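Dernari Policy Kit – quick review

Posted Wed 5 April by Ornella Caruso

Short one, I have an audit prep call in a bit. A few of you asked what we ended up using for our security paperwork. Answer: the Dernari kit, the mid tier. 29 document templates, a risk register in a spreadsheet, a statement of applicability and a staff handbook you can hand out more or less as is.

Background. We're 22 people, one office in Tultwood, no full-time security person. Just me, plus Leonardo Bellini on the network side when he has a free afternoon. Last year we tried writing everything from scratch. Got as far as the password policy and stopped.

The good. Templates are in plain English. Access control one is very good – joiners, movers, leavers all on a single page, with a sign-off box for the line manager. Incident response too. Version table already at the top of every document, so no arguing over that. Supplier questionnaire is short enough that suppliers fill it in. Pellegrini sent theirs back the same day, which never happens.
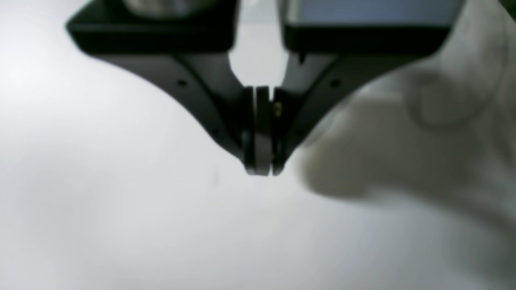

The less good. Risk register scoring is fiddly. Formulas break if you insert a row in the wrong place and the sheet isnt protected. Leonardo rebuilt two tabs. The backup policy assumes tape, so I threw out half of it. And the find-and-replace for your company name misses the footers, check every one.

Also the cloud section is thin. Four paragraphs, mostly definitions. If everything you run is hosted, expect to write your own.

Support: email only. I asked wether the license covers a second site (Destthorpe, opening in the summer) and Agata Martinelli replied next morning with a straight yes. Updates are included for 12 months, after that you pay again. Not clear how much, the page doesn't say.

Would I buy it again? Yes, for a company our size. Bigger than that, get the demo first and look hard at the register. If you already have decent policies, skip it and just buy the supplier pack seperately.

Four out of five. Will update once the auditor has been through it.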